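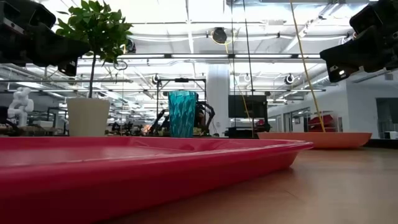
A red tray and a teal glass on the table.

I've been going to the Prernville secondhand market since I was tall enough to see over the tables, so you can imagine how happy I was to hear it's getting a proper indoor home this winter! The town has agreed to let the market use the old Hsieh furniture hall on the river side, starting in January, and it'll run there through the cold months before everybody moves back out to the square.

If you've ever tried to unwrap a soup bowl with frozen fingers, you know why people are pleased. Bernadette Leblanc has sold kitchen things at the market for 11 years (I own far too many of her plates) and she told me she'd already picked her spot, right by the radiators. "I'm bringing everything," she said. "The trays, the glasses, the odd saucers. People buy more when they can feel their hands."

The hall has room for 330 tables, and a table will cost sellers 4 euros for the morning, same as outside. Pascal Le Goff, who is handling the bookings, says most of the regulars have signed up, and there's still space for newcomers if you get in touch before the holidays. He'd love to see more books and records. I'd love to see more lamps, but that's just me.

Not everyone is sold on the move. Hervé Huet, who deals in tools and garden stuff, worries about parking, and I can see his point, as the lot behind the hall fills up fast when there's a match on. The town says the Rarberg school lot will be open to market visitors too, and it's a five-minute walk if you don't stop at the bakery (I will be stopping at the bakery).

Coffee and crepes will be at the back of the hall, run by Florian Millet, and he's promised to keep the buckwheat ones on the menu. Doors open at 8 in the morning for shoppers, and sellers can start setting up an hour and a half before that. Getting in is free. Bring small change and a sturdy bag, and if you spot a blue enamel coffee pot with its lid still on, please leave it for me!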